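ディルコム秋季野外音楽祭

ディルコム秋季野外音楽祭(ディルコムしゅうきやがいおんがくさい、英: Dillcombe Autumn Music Gathering)は、丘陵地の町ディルコムで毎年10月に開かれる、アコースティック音楽を中心とした野外音楽祭である。フォーク、ブルーグラス、古い舞曲、自作の歌を持ち寄る弾き語りまでを幅広く扱い、マイクを使わない演奏の割合が高いことで知られる。会場は町の北側にある旧果樹園で、リンゴの古木が並ぶ緩い斜面がそのまま客席になる。木々の間を抜けてくるフィドルの音は格別で、一度聴いた人が翌年も戻ってくるのもうなずける。

概要

会期は4日間。舞台は「上の舞台」「下の舞台」「納屋」「水車小屋」の4か所に分かれ、それぞれ性格が大きく異なる。最大の舞台である下の舞台でも、公式の定員は461席にとどまる。これは斜面に据えられた長椅子の数から決まったもので、立ち見と芝生席はこれに含まれない。4日間の延べ入場者数の最多記録は2,239人で、水車小屋の舞台が初めて使われた年に達成された。

運営は地元の音楽愛好会であるディルコム弦楽同好会が担っている。同好会はもともと冬の夜に集まって合奏を楽しむための会で、音楽祭の期間以外は今も同じ活動を続けている。出演者の多くは同好会の例会に顔を出したことのある演奏家であり、そのため音楽祭の初日は、久しぶりに集まった親戚の食事会のような賑やかさになる。

歴史

前身

音楽祭の前身は、果樹園の収穫の終わりに開かれていた小さな演奏会である。収穫作業に加わった人々が楽器を持ち寄り、荷車の荷台を舞台にして夕方まで弾いたという。曲目の記録はほとんど残っていないが、同好会が保管する手書きの譜面帳には、この時期に弾かれたとされるリールやワルツが綴じ込まれている。譜面帳には移調の指示や指使いの書き込みが多く、複数の人の筆跡が混じっている。3曲目の余白にはリンゴの品種名が並んでいて、作業の合間に開かれていたことがよく伝わってくる。

隣町クラカムの合唱団が加わるようになると、演奏会は歌の比重を増した。クラカムの合唱団は無伴奏の三部合唱を得意とし、果樹園の石垣を背にして歌う形を定着させた。石垣が音をやわらかく返すこの場所は、後に上の舞台となる。

音楽祭としての発足

果樹園が農地としての役目を終えた後、同好会は土地を借り受け、演奏会を音楽祭として組み直した。最初の会期は1日のみで、舞台も石垣前の1か所だった。翌年には2日間に延び、納屋の改修が済んだ年から現在と同じ4日間になっている。

納屋の改修は音楽祭の歴史の中でも特に大きな出来事である。床は踊りに耐えるように張り直され、梁はそのまま残された。改修後の最初の夜に行われた舞踏会では、予定の曲目が終わっても誰も帰ろうとせず、楽団は同じポルカを三度繰り返したと伝えられる。この曲は以後「三度目のポルカ」と呼ばれ、納屋での最終曲として毎年弾かれている。

水車小屋の追加

水車小屋は四つの舞台のうち最も新しい。流れのそばに建つ小さな石造りの建物で、客は40人も入れば満席になる。水音が絶えず聞こえるため、当初は演奏に向かないと考えられていた。試しにハープの独奏を行ったところ、水音が低い持続音のように曲を支え、たいへんな好評を得た。現在は独奏と二重奏だけに使われ、早朝の回には開場前から列ができる。

会場

上の舞台

石垣を背にした半円形の草地で、無伴奏合唱と弦楽合奏に用いられる。増幅装置は一切使わない。風向きによって聞こえ方が変わり、西風の日には斜面の上端までひそやかな声が届く。常連は朝のうちに風を確かめてから敷物を広げる。

下の舞台

屋根付きの常設舞台で、音楽祭の中心となる会場である。簡素な拡声設備があり、編成の大きな楽団や夜の部の主演者が出演する。舞台の床は土台から少し浮かせてあり、コントラバスの低音が心地よく響く。足踏みで拍子を取る演奏者には特に喜ばれている。

納屋

舞踏のための会場である。午後は初心者向けの踊りの講習、夜は生演奏による舞踏会が行われる。踊りの指示を出すコーラーは演奏者と同じ高さに立ち、曲の速さを楽団と相談しながら進める。踊りの輪が一つにまとまる瞬間の高揚は、この音楽祭の大きな魅力の一つに数えてよい。

水車小屋

先述のとおり独奏と二重奏の会場である。ハープ、コンサーティーナ、ガット弦のギターなど、音量の小さい楽器が主役になる。曲間の拍手を控え、最後にまとめて送る習慣がある。

演目と音楽的特徴

朝の回

朝の回は午前8時に水車小屋で始まる。曲目は事前に公表されず、演奏者がその日の天候を見て決める。霧の深い朝には緩やかなエアが、晴れた朝には軽快なホーンパイプが選ばれることが多い。

持ち寄り合奏

昼の時間帯には、果樹園の各所で誰でも参加できる合奏が開かれる。調ごとに場所が分けられているのが特徴で、ニ長調の木、ト長調の木、イ短調の木と呼ばれる三本の古木が目印になる。参加者は弾きたい調の木の下へ行き、輪に加わる。初めて聴く曲でも、二巡三巡するうちに旋律が指に馴染んでくる。合奏の技量はさまざまで、楽器を始めて間もない人の隣で、長年舞台に立ってきた奏者が伴奏を付けていることも珍しくない。なんとも贅沢な時間である。

合奏の始め方には緩やかな決まりがある。

・曲を出す人は、最初の一巡を一人で弾く。
・二巡目から旋律楽器が加わり、三巡目から伴奏が入る。
・終わりは曲を出した人が片足を上げて知らせる。
・続けて同じ人が曲を出すことは避ける。

アランシビア様式

この音楽祭を語るうえで欠かせないのが、アランシビアと呼ばれる伴奏法である。ギターの低音弦を一音下げ、親指で持続音を保ちながら、残りの指で旋律の裏拍を埋めていく。名称は同好会で長く使われてきたギターの工房名に由来し、その楽器の豊かな低音を生かすために考えられたとされる。フィドルの旋律に対して和音を厚く重ねず、隙間を残すため、斜面のような開けた場所でも旋律がくっきりと浮かび上がる。

同じ伴奏法はブズーキやテナーギターにも応用されている。ブズーキの場合は複弦の響きが加わり、より華やかな印象になる。持ち寄り合奏では、ニ長調の木の下でこの奏法を耳にする機会が多い。

新曲の夕べ

2日目の夜には、その年に作られた曲だけを集めた「新曲の夕べ」が下の舞台で開かれる。歌でも器楽でもよく、長さの制限は一曲5分以内である。ここで初演された曲が翌年の持ち寄り合奏で自然に弾かれるようになることがあり、作り手にとってこれほど嬉しいことはないだろう。代表的な例に、ゆるやかなワルツ「ブラルムリーの渡し」がある。前半が8小節、後半が12小節という不揃いな構成を持ち、踊るには少し厄介だが、一度覚えると忘れがたい旋律である。

楽器講習

会期中は午前10時から楽器別の講習が行われる。フィドル、マンドリン、五弦バンジョー、ギター、コンサーティーナの各講座が常設され、年によってハンマーダルシマーや口琴が加わる。講習では原則として譜面を配らず、耳で覚えることを重んじる。譜面が必要な受講者には、終了後に旋律だけを書いた紙が渡される。

子供向けの講座では、最初の日に二音だけで弾ける伴奏を覚え、最終日に下の舞台で大人の楽団とともに演奏する。舞台に並んだ小さな奏者たちへの拍手は、毎年、夜の部の主演者に劣らず盛大である。

飲食と売店

会場内の飲食は、下の舞台の裏手に並ぶ屋台と、果樹園の入口にある売店に分かれる。屋台では豆の煮込み、焼きたての平たいパン、リンゴの揚げ菓子などが供され、揚げ菓子は夜の舞踏会の前に売り切れることが多い。売店では清涼飲料のほか、替えの弦、松脂、ピックといった消耗品も扱う。弦は一組からではなく一本単位でも買え、演奏の途中で一番線を切った奏者が駆け込む姿が見られる。

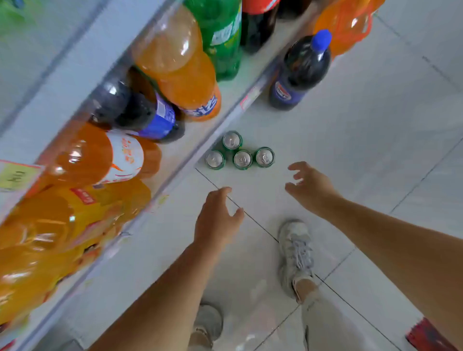 録音と刊行物

同好会は下の舞台と納屋の演奏を毎年録音し、選集として頒布している。各年の選集は400部の限定で、売り切れた後の増刷は行わない。選曲には会期中の会場の音がそのまま残されており、鳥の声や納屋の床を踏む音が入った録音も多い。特に評価が高いのは、水車小屋の舞台が加わった年の選集で、上の舞台の合唱から始まり「三度目のポルカ」で終わる曲順は、音楽祭の一日を追体験しているようで実に楽しい。

水車小屋の演奏は、演奏者の希望により録音の対象外とされている。このため同所での名演は、居合わせた人々の語り草としてのみ伝わる。

刊行物としては、持ち寄り合奏でよく弾かれる曲を収めた曲集『果樹園の調べ』がある。曲は調ごとに三部に分けられ、各部の扉には対応する古木の素描が載る。「ブラルムリーの渡し」は初版には含まれず、改訂版で追加された。改訂版では伴奏の手引きも加えられ、アランシビアの基本形が図入りで解説されている。

慣習

最終日の夕方、すべての舞台の演奏が終わると、参加者は楽器を手に石垣の前へ集まり、別れの曲を一曲だけ合奏する。曲はゆっくりとしたト長調のエアで、決まった題名を持たない。同好会の譜面帳では単に「門の曲」と記されている。合奏は果樹園の門へ向かって歩きながら続けられ、門を出た奏者から順に音を止める。最後まで残るのは列の後尾にいるコントラバスで、二人がかりで楽器を支え、一人が弾きながら進む。

関連項目

・ディルコム弦楽同好会
・クラカムの無伴奏合唱
・三度目のポルカ
・アランシビア(伴奏法)
・ブラルムリーの渡し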